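Cowie House Shared Rooms: November Walk-Through, With Comments
Print this page | E-mail this page

Done at 7 p.m. with a clipboard and a flashlight that needs new batteries (see item 5).

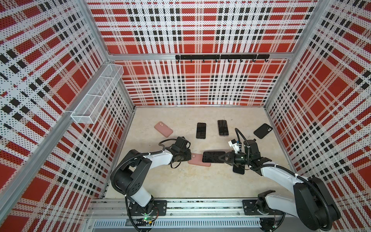

1. Exits
Front door: OK. Back door: opens if you lift and swear. Marked "needs work" for the second time.

2. Smoke alarms
Hallway and kitchen both passed. The one on the landing chirps every 13 minutes, which residents have come to regard as a pet. Replace battery.

3. Kitchen
Extinguisher in date and in its bracket. Toaster crumb tray pulled and emptied. Please do this more than once a year. The Riltia kettle has a cracked lid and should go.

4. Outlets and cords
Two power strips plugged into each other behind the couch. Separated. Found reunited 2 hours later. Fail.

5. Emergency kit
Bandages, yes. Flashlight, barely. Instructions for a Zornis generator we do not own.

6. Stairs
Handrail tight. Tread four still creaks; creaking is not a violation. Bulb at the top upgraded to 100 watt equivalent.

7. Water heater
Clear space around it, apart from a sled. Sled moved.

Overall: pass, with sighing.

Comments (3)

landing_dweller: Leave the chirp alone. I time my eggs by it.

second floor rear: The sled is mine. Where did it go?

mopbucket: Can item 1 please get fixed before it snows?

Related
Jivenia Street Annex: Boiler Room Checklist
Cowie House Laundry Rules, Revised Again
How to Test a Smoke Alarm Without Waking Everyone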